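The Latton Quilt Kit: Scattered Hearts

Shop > Kits > Bed Quilts > Latton

Queen size, precut, backing sold separately
In stock, ships in two days

Hi, and welcome to the page for the kit I get the most email about! I'm Evangelia Kourkoulas, I design and cut everything in this shop, and the Latton is the quilt I wish somebody had handed me when I was starting out and scared of anything bigger than a pot holder.

It's a whole-cloth style top in plain white cotton with appliquéd hearts all over it, and then you quilt the daylights out of it in a wandering, wavy line. No points to match, no seams to nest, no blocks that come out a quarter inch too small and ruin your weekend. If you can trace around a heart and follow a curve with your sewing machine (or want to learn), you can make this.

What comes in the box

White cotton for the top, already washed and pressed, in wide width so there's no center seam
57 precut hearts in mixed solids and dots, with fusible web on the back
12 spools of matching thread for the edges
White binding, cut on the bias and joined
The printed pattern, with a placement map and my stitching notes

The hearts come in mixed colors and I pull them by hand, so your mix won't be exactly your sister's mix. If there's a color you can't stand, put it in the order notes and I'll leave it out. I had a customer ask for no orange and then write back in October asking if she could have some orange after all, and yes, of course she could, I have a whole bin of it.

What you need to have at home

Batting, backing fabric, an iron, a darning or free-motion foot, and a lot of white thread. I mean a lot. The pattern tells you how much, and when you see the number you'll think it's a typo. Buy the big cone.

I don't put batting in the kit and I get asked why pretty often. People have strong feelings about it! I like a thin cotton because it lies flat and gets that crinkle after the first wash. Wool is gorgeous too and gives you puffier hearts, but it costs more and it sheds a bit through a loose weave. Polyester is fine for a kid's bed. Please don't use the extra-thick stuff sold for comforters, you will be wrestling it through the machine and cursing my name.

About the quilting

Okay, the wavy lines. The proper name for this is meandering, or stippling when it's really small, and it's the first free-motion pattern most people learn. You drop the feed dogs, put on the right foot, and move the fabric yourself while the needle goes up and down. The line wanders around, curling back on itself like a puddle edge, and you try not to cross over it. If you do cross over it, keep going. You'll never find the spot again.

I stitch mine dense. You can go looser, and it'll be a softer, drapier quilt and take you half as long. With the dense version the background sinks down and the hearts get to stand up a little, and that's the look I was after when I drew this one.

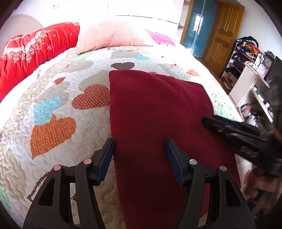 White quilted background, appliquéd hearts, and a dark red folded cushion on top

I do love a deep red against all that white. If you want to make a cushion to go with yours, the Esarero solids are what I'd look at first, and they're listed on the fabric page by the half yard. Prewash any red before it goes near a white bedspread. Then wash it again with a color catcher and look at the color catcher. If it's pink, go around one more time.

A few things people ask me

Do I have to use the fusible? Nope. If you prefer needle-turn, say so when you order and I'll cut the hearts with a seam allowance and leave the web off. Same price, takes me an extra day. The Gezer hearts (the small ones on the crib quilt) are too tiny for needle-turn in my opinion, but you're welcome to prove me wrong.

Can I hand quilt it? You can, but I'd switch to a simple outline around each heart and some straight lines between. Hand stippling a queen size is a retirement project.

Can I send the top to a longarmer? Absolutely, and lots of people do. Tell them you want an edge-to-edge meander or a custom one that goes around the hearts. Going around costs more. I think it looks better, but I've seen it stitched right over the top and it was perfectly sweet, and it holds those edges down for good.

How do I wash it? Cool water, gentle, mild soap. Tumble on low until it's almost there and then lay it over the bed or a couple of chairs. Skip the fabric softener, it leaves a film on the cotton.

Is there a smaller one? The throw is called Dratetti and uses the same heart templates with a scalloped edge. It's a good one if you want to practice your meander before you commit to a bed. Fair warning that scallops mean binding around curves, so go slow and don't pull the binding tight or the whole edge will cup.

Mistakes, missing hearts, and so on

I count every kit before it's taped up, but I'm one person with a cutting table and a radio. If you're short a heart or a spool, email me and I'll mail it out free. If you scorch one with the iron, same thing, just tell me the color. Unopened kits can come back within 2 weeks. Opened ones can't, sorry, I have no way of knowing the cotton stayed clean.

Orders that come in before noon usually go to the post office that afternoon, and you'll get a tracking email once they scan it. And send me a picture when yours is on the bed, please! Wrinkled is fine, half bound is fine, dog on it is even better.

Related: Gezer crib quilt kit, Dratetti throw kit, Esarero solids by the half yard, heart templates (paper or acrylic)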